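Samix Automation Users Board
Open Days and Demonstrations
Thread: Trustlow spring open day, textile handling session
2519 views

trustlow_outreach
Moderator
On behalf of Trustlow, we thank all members who attended the April open day. The program consisted of a tour of the workshop, a session on garment handling with handheld grippers, and a question period. Attendees are invited to post their observations in this thread. Requests for the printed handout should be sent through the contact form and not posted here.

The garment session will be offered again in the fall. Places will be limited to 8 per group. 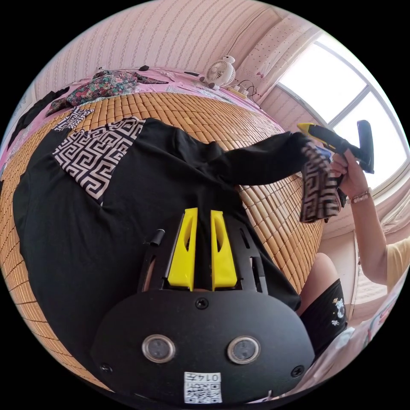 Garment handling with the handheld grippers, patterned long-sleeved top.

Members who wish to register for the fall session may do so once the form is posted in the announcements section. Priority will be given to those who were on the waiting list in April.

kettler_lab_ops
Member
Thank you for the summary. Our department sent two attendees, and both reported that the session was well organized. We would like to raise one point. The program listed the handling of folded and unfolded garments, but the group that began at 2 p.m. worked only with garments laid out flat. For those of us who receive laundry in bins, the flat case is of limited use. May we ask whether the fall program will include piled items?

trustlow_outreach
Moderator
The omission is acknowledged. The afternoon group started late and the folded items were dropped from its schedule. Piled garments are under consideration for the fall, and no commitment can be made at this time.

hukar_textiles
Member
I must respectfully disagree with the previous member. Laying a garment flat and taking hold of a cuff is the step at which our own trials fail most often, and I was glad to see an unhurried treatment of it. A long sleeve in a soft fabric is a fair test. I would have preferred more time on cuffs and less on the workshop tour.

kettler_lab_ops
Member
Our position is that the step is necessary but should not fill a full session. An experienced operator learns it in one morning. We also note that the black garment in the posted photograph has a bold pattern on the panels and the cuff. Plain dark garments give us far more difficulty, and we would ask that at least one be included.

hukar_textiles
Member
On plain dark garments we are in agreement. I would add white bed linen to the request.

line4_supervisor
New member
I was not able to attend. Is the session suitable for staff with no prior experience of handheld grippers? I have 4 employees who would be interested, all from the packing side.

trustlow_outreach
Moderator
Prior experience is not required. Staff new to the equipment are asked to arrive thirty minutes early for the introduction. Please register each employee separately, as group entries cannot be processed.

The requests for plain dark garments and bed linen have been forwarded to the program office. Comments on the workshop tour belong in the separate thread.

line4_supervisor
New member
Understood. Will parking be available at the side entrance, as in previous years?

trustlow_outreach
Moderator
Yes, with a visitor permit.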